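4.2 Gripper comparison on the memory module task

We compared two parallel grippers, the Plimik and the Avier, on removing a memory module from a desktop tower and seating it in a printed fixture plate. The arm, controller and approach poses were the same for both. The tower lay on its side on the slotted aluminum platform, with the plate beside it, and neither was moved between runs.

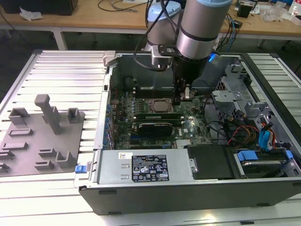
The space over the motherboard set most of the limits. Cables from the drive cage cross toward the board, so both grippers were brought in from above and opened only as far as the module required. We lowered the approach speed for the last part of the descent and kept it there for the whole series. Each gripper made 23 attempts, and the fingertips were wiped after every 4.

Placement depended more on the wrist camera than on the fingers. The plate holds a module between two slotted clips, and a small error in yaw is enough to leave one end riding on top of its clip.

Figure 9. Tower and fixture plate during the module task, seen from the wrist camera.
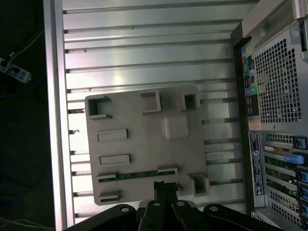
With the Heiskanen controller we could correct yaw before contact but not after it. We therefore added a short search motion – a slow sweep along the clip axis – and stopped it when the force reading rose. The sweep was used with both grippers, and its length was fixed before the first counted attempt.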